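こまごましたものの置き場所 貸し部屋フィルス(Filus)の台の話・後編

取材は2019年11月2日(土)、開店前の時間をもらった。場所は前編と同じ、貸し部屋のフィルス。一階が喫茶のコチシュ(Kocsis)、階段を上がって右。録音がところどころコーヒーミルの音で潰れている。聞き取れた分だけで書く。順番は多少入れ替えた。

前編は鍵と予約帳の話で終わってしまったので、今回は台の話。借りた人が残していったもの、部屋に備えてあるもの、どちらともつかないもの。そういう細かいものを、店主はいったん全部、台の上に出す。引き出しにはすぐ入れない。

「引き出しって、入れた瞬間に消えるでしょう。閉めたら終わり。だから先に出す。全部出して、平らに並べて、それから考える」

台には濃い青緑のカーペット地が敷いてある。フェンロウ(Fenlow)という端切れ屋で買った。巻きの残りで2,881円。高いと思ったそうだ。

「高いですよ、台に敷くだけなのに。でも前は天板むき出しで、小さいものを置くたびにカチャカチャいう。下がお店だから。あと、滑る。ペンなんか勝手に転がって、毎回床から拾う。敷いたら転がらなくなりました。少なくとも私は拾う回数が減った」

掃除はどうするのか。

「コロコロ。それと、たまに外で叩く。砂糖をこぼした人がいて、あれは大変だった。毛の中に入るから。濡らしたら溶けてよけいひどいと思って、乾いたまま掃除機で吸って、一晩おいて、また吸って。二回。三回だったかな」

色は選んだのか、と聞いたら、選んでいないとのこと。ほかにあったのは赤と、グレーの細長いのだけ。赤は落ち着かない。グレーは幅が足りない。消去法。ただ、使ってみると白いものがよく見えるのがよかった、と。

「白い紙とか、白い紙コップとか。ぱっと目に入る。逆に緑のものはちょっと沈みますね。暗い日は特に。夕方に片づけてると緑のは見落とす。だから緑は朝やることにしてます」

ついたての話も聞いた。編んだ折りたたみのもので、台の後ろに立ててある。もとは着替え用に備えたもので、踊りの稽古の人たちが借りていた頃によく使った。その人たちが広い所に移って、ついたてだけ残った。買ったのはフリルカー(Flirkar)という家具の通販で、もう品番も覚えていないとゆう。

「後ろに何もないと、みんな奥に押し込むんですよ。壁と台の隙間に落ちる。名札、ヘアゴム、クリップ、全部隙間から出てきた。ついたてを立ててからは、そこで手が止まる。それに、後ろがごちゃごちゃしてないと、前に置いてあるものがちゃんと見えるでしょう。棚を背にしてたときは、どれが出してあるもので、どれが棚のものか分からなかった」

倒れないのか。

「まっすぐに伸ばしたら倒れます。少し折っておく。あと、上にものを掛けないこと。タオルを掛けた人がいて、ついたてごと行った。怪我はなかったです」

片づけの手順。メモがあるというので見せてもらった。裏紙に鉛筆。

出す。
埃を払う。
紙コップは伏せる。
袋ものは平らに寝かせる。
長いものは斜め。
持ち主がいそうなものは手前。

最後の一行だけあとから書き足したらしく、字が大きい。

「長いものを斜めにするのは、場所の問題です。横に置くと台の半分をとられる。縦だと手前に飛び出して、服が引っかかる。斜めだとなんとか収まるし、両側の三角のところに小さいものが入る。ティッシュとか、小袋とか」

「袋は重ねたら駄目。重ねると下のは無いのと同じ。前にね、同じ小袋をまた買っちゃって。あるのに。下敷きになってただけ」

紙コップを伏せるのは、と聞きかけたら先に答えられた。

「埃。あと、立てておくと中に何か入れるんです、人は。輪ゴムとか飴の紙とか。伏せてあると入れようがない。うちのは草花の柄で、伏せると柄は逆さになるけど、まあ、花だから。どっち向きでも花です」

その紙コップは、15個入りの束で955円。紙コップにしては高い、と本人も言う。最初は無地を置いていたが、借りた人がどれが自分のか分からなくなって次々に新しいのを出す。柄ものにしたら減りが遅くなった。葉っぱの人、青い花の人、で通じるから、と。無地より高くついたかどうかは計算していない。
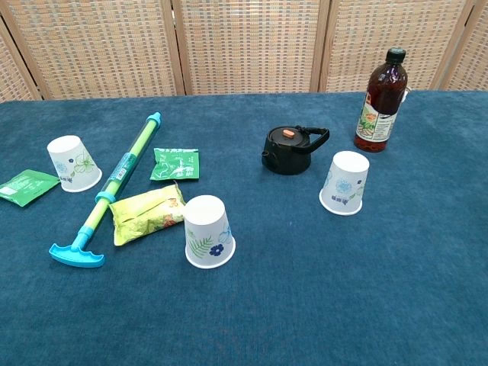

使わないものは一年で捨てると決めてしまったほうが早い、という感想が前編のあとに届いている。水鉄砲だろうが何だろうが、夏が過ぎたら出番はないのだから、台に出して眺めている時間のほうがもったいない。そういう趣旨で、かなり長い文面だった。店主に読んで聞かせた。

「ああ、うん。そうですよね。早いのは早い。私も自分の家ならそうするかもしれない」

少し間があって、

「でも貸し部屋だから。私のものじゃないのが混ざってる。捨てたあとで、あれどこですかって言われるのがいちばん嫌で。一度あったんです、毛糸の切れ端みたいなの。ごみだと思って捨てたら、色見本だった。編みものの人たちの。怒られはしなかったけど、黙られた。あれはこたえました」

水鉄砲はどうなるのか。筒が透きとおった緑で、水色のT字の持ち手がついている、押し引きするやつだ。

「あれは備品です。忘れものじゃない。6月に中庭で子どもの集まりがあって、そのときに買った。部屋の中では使わないでくださいって、それだけ。使わない時期もしまい込まない。しまうと、また買うから。小袋と同じ」

筒に巻いてある紙のラベルははがさないのかと聞いた。はがさない。途中まではがして汚くなるくらいなら、ついたままがいい、と即答。瓶も箱も全部そうしているらしい。コチシュのジャムの瓶もそうで、ラベルの上からさらにラベルが貼ってある。下の店の話になってしばらく脱線。ここは省略。

ティッシュについて。ポケットティッシュは備えつけの箱とは別に、いつも台にひとつ置いておく。黄緑の包みのもの。

「箱だと動かないでしょう。持っていっていいのか分からないから、みんな箱のところまで行って一枚取って戻る。小さいのだと手元に持っていける。で、戻ってこない。それはもういいんです。ティッシュが戻ってこないのは当たり前なので、帳面にもつけてない」

帳面というのは忘れものの帳面。前編にも少し出た。拾った日と、何と、どこ、の三つだけ書く。色は書かない。色を書くと、自分のは緑だ、いや青だ、で揉めるのだそうだ。青緑の手袋で一度揉めている。

「取りに来た人に色を言ってもらう。合ってれば渡す。だから書かない。書いてあると見えちゃうから」

預かるのは30日。それを過ぎたら手前から奥へ移す。捨てるのではなく、奥へ。奥へ行ったものは部屋の備品になって、借りた人が使っていい。はさみ、定規、洗濯ばさみはほとんどこの口で、買ったことがない。傘だけは別で、一階の傘立てに下ろす。

「奥に移すときに、一応、声には出します。移しますよって。いや、誰もいないですよ。部屋に私だけ。癖です」

緑の小袋のことも聞いておく。白い文字の入った平たいもので、台に出してある。

「小袋はね、いちばん扱いに困る。薄いから、本に挟まったり、コップの下に入ったり。期限の字も小さい。老眼なので見えない。だから期限が近いのは表を上に、まだのは裏を上、と決めたんですけど、借りた人がひっくり返して見るでしょう。見ますよね、そりゃ。で、戻すときに逆になる。やめました、その決まりは。いまは朝に虫めがね」

決まりはよく変わるらしい。メモの裏紙も、これで何枚目か分からないと笑っていた。紙コップを伏せる、の行だけはずっと残っている。

台をもうひとつ増やす予定はあるか。

「ないです。増やしたら増やしただけ乗る。この台から溢れたら、片づけの時期だなと思う。溢れる前にやればいいんですけどね、溢れるまでやらない。先週も溢れてました。洗濯ばさみが落ちてて、踏んだ」

片づけにかかる時間は、小さいものばかりなので、だいたい午前中いっぱい。大きいものはすぐ済む。椅子は動かせば終わり。小さいものは一つずつ手にとって、どこのだっけ、と考えるので進まない。飽きたら下へ降りてコーヒーを飲む。戻ると、さっき考えていたことを忘れている。また同じものを手にとる。

「だから寝かせて並べておくんです。途中でやめても、続きが分かるでしょう。引き出しを開けっぱなしで降りたら、戻ったときにもう嫌になってる」

道具はほとんど使わない。仕切りのついた箱も試したが、仕切りに合わせてものを考えてしまて駄目だった、と。仕切りがひとつ余ると、そこに入れるものを探し始める。箱はいまコチシュで茶匙入れになっている。

ここで下から呼ばれて、話はいったん切れた。戻ってきてからは雨どいの修理の話が中心で、台のことはあまり聞けていない。ひとつだけ、借りる人に頼みたいことはあるかと聞いた。

「名前を書いてくれると助かります。ものに。あとは、触ってもいいから、積まないで。積むのだけはほんとに」

フィルスの予約は前編の末尾にある通り、コチシュの店先の用紙で。電話はつながらないことが多い。用紙の「備品」の欄は、使うものに丸をつけるだけ。紙コップは丸をつけなくても使ってよいとのこと。

(前編で台の敷物を「フェルト」と書きましたが、カーペット地の誤りでした。直しておきます)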